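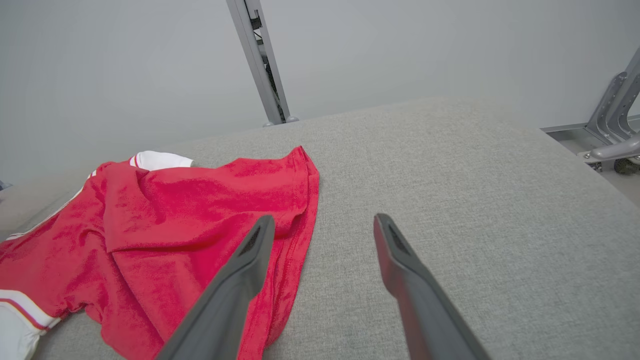
3 min read

Session two handout: teaching the arm to pick up cloth

Hi again, everybody! These are my notes from the second evening at the Trekurport shop, typed up for those of you who missed it and for those of you (me included) whose handwriting is hopeless. Bring them with you next time, because we're going to change half of the numbers anyway.

Last session was all hard stuff — blocks, cups, a roll of tape. Cloth is a different animal. A block stays the shape it was when you planned the grab. A shirt doesn't, and the minute you nudge it you've got a new shirt to deal with.

Where to grab

Go for a fold. A flat bit of jersey gives the fingers nothing to close on, and they'll just skate over it. A ridge that stands up even a little is worth the extra move to get there. Seams are decent too, as they're stiffer than the knit around them. I like to come in across the ridge with the fingers open wide, stop, look at the wrist view, and only then go down.

How far down

This is where I've bent things, so please be careful. In our Claltska config file the lowest height is set to 3 mm above the table. Leave it there until your arm is calibrated. The padded fabric cover will forgive you a bit, but the gear in the gripper won't. If you want more bite, close slower before you go lower.

Ornella Bellini asked whether she could use the same setting at home on a bare desk. Sure, but start higher and creep down, and put a folded towel under your first few tries.

Camera view

The wrist camera sees the fingertips and whatever's between them, and that's plenty for the last stretch of the move. It's not great for finding the shirt in the first place! Park the arm high, take a look, then drive over. 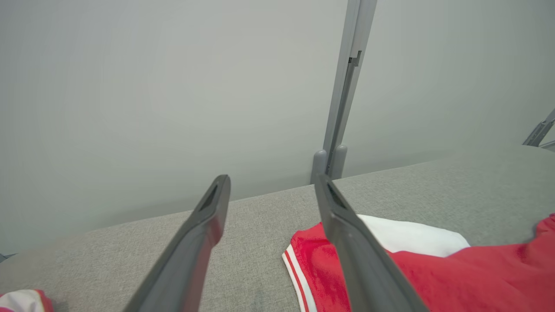
Strong colors on a pale cover make life much easier when you get to the masking step. Red on gray is about as kind as it gets. If all you own is gray T-shirts, borrow something loud. Watch out for white trim, though — my first threshold threw it out along with the background, and I had a target with a hole in it. Use saturation to find the main color, then grow the mask a little before picking a point.

For next time

Log 23 grabs with the Appiah script, misses included. Change one thing between batches and write down what it was. Save everything in the Wander folder under your own name, and check that your frame bolts are tight before you start.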